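Prosska
Home | Test results | Methods | Work with us

Call for participants: hand-held gripper comparison, kitchen tasks
Paid, short term, Khoo Street workshop and household sites
Applications close at 5 pm on the last working day of July

What we're after

We need people who can pick up a bowl a great many times and stay interested in how it goes wrong.

Prosska tests manipulation gear for buyers who have already heard the sales pitch. We don't build grippers and we don't sell them. In August we start a comparison of hand-held two-finger grippers, the kind with a camera on board that a person carries around a house to record demonstrations for training a robot arm. Two suppliers, Uton and Stornard, have each sent us finger sets and pads. Each has also sent us a slide deck in which their product wins. We would like to find out what happens on somebody's kitchen table with somebody's crockery.

You will be one of the people holding the gripper. You don't need a robotics background. If you have one, please read the section on opinions before you apply.

Why we're running it

Most of the numbers we get shown for this sort of hardware come from foam blocks, soft drink cans and a matte grey bench. The success rate is always lovely. Then the same fingers meet a wet saucer and the operator learns to do a funny little scoop with the wrist, and within an hour everyone in the room does the scoop without noticing, and the scoop goes into the training data as if it were normal human behaviour.

We ran a pilot in autumn and recorded 2,439 pick-and-place attempts on tableware. Of those, we threw out 905. A good share of the discards came down to the fingers or pads. Plenty were also our fault: vague instructions, operators who'd been going too long, and a scoring sheet that let "sort of picked it up" count as a pick. We've rewritten the sheet. We are less confident than we were that any published comparison in this area is measuring the gripper and leaving the person out of it, and that includes our own.

So the main question this time is a dull one. If you hand the same fingers to different people, do the differences between people swamp the differences between fingers? If they do, we'll publish that, and neither supplier will be pleased.

What you'll do

Each session runs for 90 minutes, including set-up and a proper break. You'll be given a gripper with one of the pad types fitted. You won't be told whose it is. The logos on the pads are covered where we can cover them, though we accept that anyone who has spent time with this gear will probably guess.

The tasks are ordinary: 
Take a bowl out of a basin and set it upright on the table.
Lift a flat plate by its rim and put it down somewhere else.
Clear a cluttered table into the basin, one item at a time.
Stand a plate up against another object and let go of it.
Repeat the lot with your other hand.

Some of these are horrible. Flat plates are the worst of them, and supplier videos tend to feature mugs. You'll be asked to carry out each attempt the way you'd naturally do it and to stop when it feels as though you're fighting the tool. An abandoned attempt is a valid result and gets scored as one.

After each batch you'll fill in a short form covering slips, regrips, hand fatigue and anything you caught yourself doing to compensate. We use that last box more than any of the others, so we'd rather you wrote a messy paragraph than ticked "none".

You'll also lose the use of your peripheral vision a bit, in the sense that the fingers will be in front of most things you want to look at. People who wear bifocals have told us it takes a session to settle in. That's fine and it's paid.

What you won't do

You won't operate a powered robot arm. A separate team replays selected recordings on an arm later on, behind a guard, and you're welcome to come and watch it drop things.

You won't be asked to hit a quota. We tried an hourly target in the pilot and all it gave us was hurried data.

You won't be asked for a testimonial. If somebody from a supplier gets in touch and asks you for one, let us know.

Who should apply

Anyone 18 or over who can hold a tool of moderate weight in one hand and move it around at table height. We're keen on a spread of hand sizes, and especially on people with smaller hands, who were badly under-represented in the pilot and who had the most trouble with the trigger. Left-handers, please apply. Both suppliers describe their grips as ambidextrous and we have our doubts.

Useful but not required: café or kitchen work, ceramics, dishwashing, physio or OT training, anything where you've handled a lot of awkward objects and can describe what your hands were up to.

We'd ask you not to apply if you have a current wrist, thumb or shoulder injury. Squeezing a trigger for the best part of a session is harder on the thumb than it looks. If you had an injury in the past and aren't sure, ring us and talk it over.

On opinions

Have them, then leave them in the comments box. We had a couple of very capable people in the pilot who had decided by morning tea which pads were better, and their grip got noticeably more careful whenever their favourites were fitted. We don't think they meant to do it. We now swap pads on a random schedule and compare your first batch with your last, and if the pattern looks like preference we'll talk to you about it. It's not a sacking matter.

The same goes for us. Staff who know which pads are fitted don't score that session.

Where and when

Half the sessions are at our workshop in Khoo Street, on a plain bench with even lighting. The other half are at household sites, with real tables, whatever cloth happens to be on them and whatever else is sitting there. We have argued among ourselves over whether the household sessions are worth the trouble. They're slower, the lighting shifts, and no two tables can be compared cleanly. The bench results have been a poor guide to the household ones so far, though, and until that changes we'll keep doing both.

The programme runs for 8 weeks from early August. You can do one or two sessions a week, mornings or late afternoons. We won't book anyone for two in a day. Household sites are all within reach of public transport, and we pay travel time from Khoo Street.

Bowls, basins and a patterned cloth
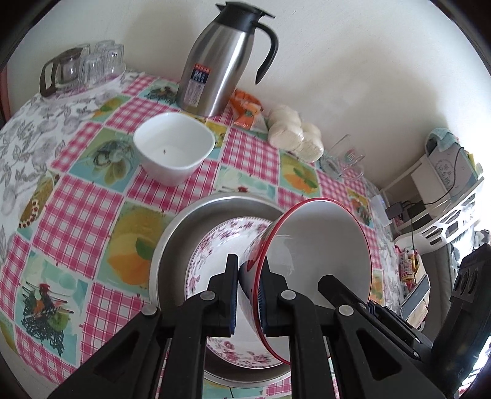
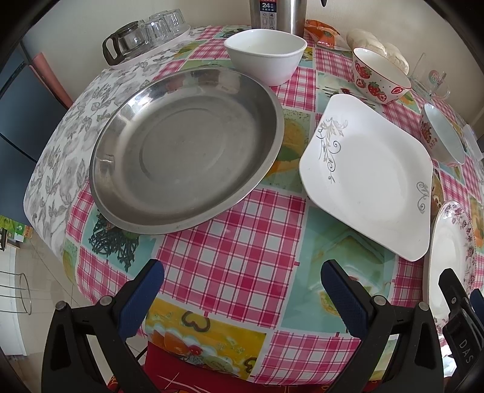 Pay and conditions

Participants are engaged as casual employees of Prosska and paid an hourly rate, with super on top. The rate is set out in the information pack, along with the travel allowance. You're paid for the full session if the gear breaks down, and going by the pilot, it will. Training is paid. So is the half hour we'll spend with you at the end going over your comment forms.

Neither Uton nor Stornard pays your wages. Each supplied hardware on loan and each will see the results when everybody else does. They were both offered the chance to comment on the task list. One of them asked us to drop the flat plates. We've kept the flat plates.

Breakages are our problem. You'll be handling crockery over hard floors with a tool that sometimes lets go, so wear closed shoes, and leave the cleaning up to the session lead.

Recordings and privacy

The gripper camera points at the work, but it's a wide lens and it will pick up your sleeves, your shoes and now and then a reflection of you in something shiny. A person checks every recording before it's released. You can ask for any session of yours to be withdrawn up until the results are locked, without giving a reason, and you'll still be paid for it. No audio is kept.

Household hosts have signed their own agreement. Please don't take photos at the sites.

What we'll publish

Everything we can: the task list, the scoring sheet, success and regrip counts by pad and by operator (you'll be a letter), and the discards with the reason for each one. We'll publish the discards even if they're embarrassing, as they were last time. What we won't publish is a single overall score. We get asked for one every time and we still don't know what it would mean.

How to apply

Send a short note to Defne Karakaya, who runs the test bench, using the form on the Work with us page. No CV needed. Tell us which hand you write with, the span of your hand from thumb tip to little finger with the fingers stretched out, when you're free, and something you find annoying to pick up. Put "Gripper comparison" in the subject field or it'll end up with the supplier mail.

Defne will ring shortlisted applicants in the first week after closing. There's a paid trial session before anyone commits. If you get through it and decide the whole exercise is silly, tell her so on the form and we'll pay you for the afternoon.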